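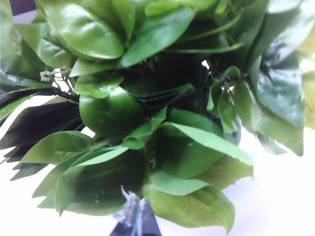

Page last changed: Monday, 7:40 pm

I spent most of the weekend cleaning the fake plants. We have more of them than I like to admit, and they had gone a full winter without anyone touching them except to move them off a shelf and put them back again.

The green one in the front room is the biggest job. It has glossy leaves in different shapes, long ones and broad ones, and they go every which way from the middle. The outside is easy to wipe. The middle is dark and full of stems, and that is where the dust sits. For years I ran a duster over the top and called it done. Then in March I moved it to get at an outlet and a gray clump dropped out on the floor, so I knew the duster wasn't doing much.

I tried three ways of cleaning it and will put down what I thought of each.

First was the hair dryer, on cool, out on the back steps. A neighbor told me to do this. It gets rid of the loose stuff, and it is quick, but it does nothing for the film that builds up if the plant is anywhere near a kitchen. Ours spent two years on top of the refrigerator in the Estgate apartment. Don't use the hot setting. I did that once with a small fern and the tips curled and stayed curled.

Second was the salt bag. You pour a cup of salt in a paper bag, put the plant in head first, hold the top shut and shake. I have seen this recommended in a lot of places. It may work on silk flowers. On a big plant with stiff leaves it was a waste of salt, and I was still finding grains in the rug at supper.

Third was a sink of lukewarm water with a little dish soap, a soft cloth, and a paintbrush for the inside. This is the one I'll keep doing. I wipe each leaf from the stem out to the tip with one hand under it, top side first and then the underside. For the middle I use a one-inch brush dipped in the soapy water and shaken out. Then I go over everything again with plain water, which matters more than you would think. Soap left on the leaves dries to a haze and picks up new dust faster than before.

Dry it upside down if it will come out of its pot. Mine comes out with some pulling. I hung it over the shower rod by the wire loop that Damian put on the base when we moved, and left it overnight with the fan on.

I don't use the spray shine. I bought a can of the Alance one a while back, and it made the leaves look oily and feel tacky. These leaves have plenty of shine without it, and the light catches them whether I want it to or not. If anything I'd take them a bit duller, as that is the main thing that gives them away as fake. From the hallway people mostly believe it. My brother-in-law watered it at Thanksgiving.

Some small things while I had everything out:

The colors aren't even, and I used to think that was fading. Having handled every leaf, I think a good part of it is the light. The tips by the window look nearly lime green in the afternoon and the inside looks close to black. I do turn the pot a quarter turn when I vacuum, so one side doesn't get all the sun.

Bent leaves can be fixed if there is wire in them. If there isn't, dip the leaf in a bowl of warm water, hold it how you want it, and count to 30. It held on two of mine and didn't on a third, so I turned that one to the wall.

The Lindqvist pot has a crack down the back. It is still fine for a plant that never gets watered, brother-in-law aside. I put a flat rock in the bottom so it won't tip.

Start to finish it was a morning for the big one and an hour for the rest. The eucalyptus from the bathroom went in the trash. It was shedding bits and I was tired of sweeping them up.

Chun-hung Chung asked in the comments last time if we still have real plants. We have one, the jade in the kitchen, and it gets wiped with a damp cloth and no soap. I'd like a second one for the landing but there is no window there, so that spot will probably get another fake one. I'll measure it before I go looking.

Next up is the hall closet.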